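Speed limits and teaching mode with two arms at one table

Posted by Dalia Navickas, March 13, 2024

We run a small bench at Wanthorpe where arms set a table: plate, mug, a few food props. People stand next to it while teaching new motions. Our written rules only say "keep speed low." What should a proper rule sheet say about speed, reach and who is allowed near the table?

Remo Pellegrini

Start with the risk assessment and write the rules from that. A collaborative arm isn't safe by itself. The gripper and whatever it holds count too, so a soft prop and a steak knife are two separate assessments.

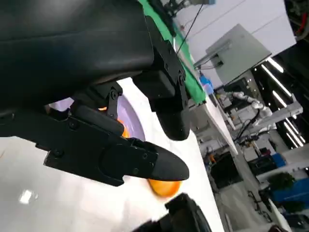
For teaching by hand, the usual ceiling is 250 mm per second at the tool, with an enabling device held by the person doing the teaching. One person teaches. Anyone else stays outside the reach of both arms - reach measured with the gripper on, fingers open. Mark that line on the floor with tape and put the date of the assessment on the rule sheet.

Also write down who may change the safety settings. At our shop it is 2 people, and the password is not on a sticky note.

Vija Vaher

Just keep a hand on the stop button. Been doing it for years with no trouble.

Austra Baranauskienė

I would not rely on Vija's method alone. An emergency stop is a backup and people are slower than they think. Remo covered the main points. I would add a rule on what happens when a grip goes wrong.
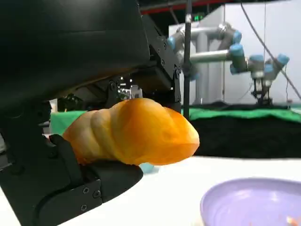 Can I reach in to straighten an object the gripper is holding?
Stop the arm first, and make sure it can't restart while your hand is in there. Support the object before opening the fingers, and keep your own fingers out of the linkage.

Last thing, check the stop circuit. One button should stop every arm that can reach the table. Test it at the start of each shift and sign the log. 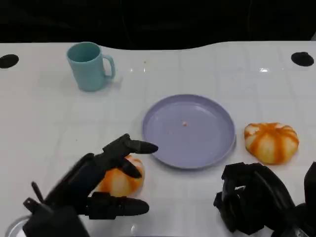 Related: Who signs off after a gripper change?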